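**Anley tabletop arm, kitchen kit** - what I'd tell you before you order

I sell these, so take my cheer with some salt! The arm lifts 200 grams happily, the fingers open to 80 mm, and it'll shift bowls, sponges and most plastic tubs from one side of a table to the other. Can it do your dishes yet? No. Clear plastic still trips it up (shiny stuff confuses the camera), and thin rims take patience - mine needed 14 goes one Thursday before I was happy with its grip on a salad bowl.

What it's good at is the dull middle bit of tidying up, slowly, while you do something else. Spare fingertips are in the box, and the Gridness clamp fits most tables.

Green bowl, clear plastic inside, still my favorite test:
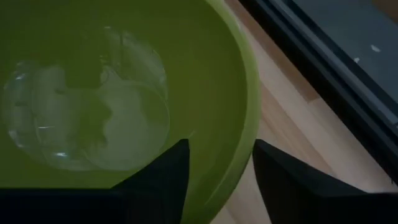
Sneha Shukla: I've had mine since November and it clears lunch fine if I stack things first, but I wouldn't trust it with glasses.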